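# Learning the Feel of Cloth

*Summer issue, July 4, 2020*

A robot arm can place a metal bracket in the same spot all day long. Ask it to pick up a sweater and the result is far less certain. Cloth folds, stretches and hides its own edges, and no two grasps present it in quite the same shape. At the Collet Institute in Geltthorpe, a research group has spent the past year on a method that approaches the problem through the human hand.

The project, known as Undach, began in February of last year. Its central idea is simple to state. Instead of steering a robot from a distance, a person performs the task directly with a hand-held gripper that carries its own camera. The recordings are then used to train a control program, which is later run on a robot arm fitted with the same fingers. The person and the machine therefore see the work from the same point of view.

"When people steer an arm remotely, they slow down and become careful in ways that do not help us," said Radomír Kuruc, who leads the project. "With the tool in hand they move much as they would at home. Those small corrections at the moment of contact are what we wish to record."

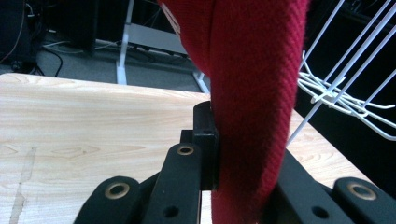 Department of Applied Robotics, Collet Institute, Geltthorpe

Knitted items received particular attention in the second phase of the work. A long red knit, held between the black fingers of the gripper, fills much of the camera's view and conceals part of the tool itself. Earlier programs often failed at this stage, when the cloth covered a finger and the software lost track of where the grasp had been made. The group's response was to give the program a short memory, so that each decision draws on the last five views as well as the present one.

The effect was measured on a set of 70 trials with garments absent from the training recordings. The version without memory completed 19 of them. The version with memory completed almost 60. A trial was counted as complete only if the item was lifted clear of the table, carried to the target and released without a second attempt.

Dr. Kuruc is cautious about the figures. The trials took place in one laboratory, and thin, slippery fabrics were left out. Lighting also remains a concern – the program performs less well when the cloth and the fingers are both dark. A further set of recordings, made under several kinds of lamp, is now being prepared.

The group has also begun to share its method with the textile sorting firm Urer, where used clothing is still separated by hand. The first joint study will be limited to socks and sleeves, and will compare the memory-based program with the group's earlier version on a moving belt. Results are to be submitted for review once the belt trials have been completed.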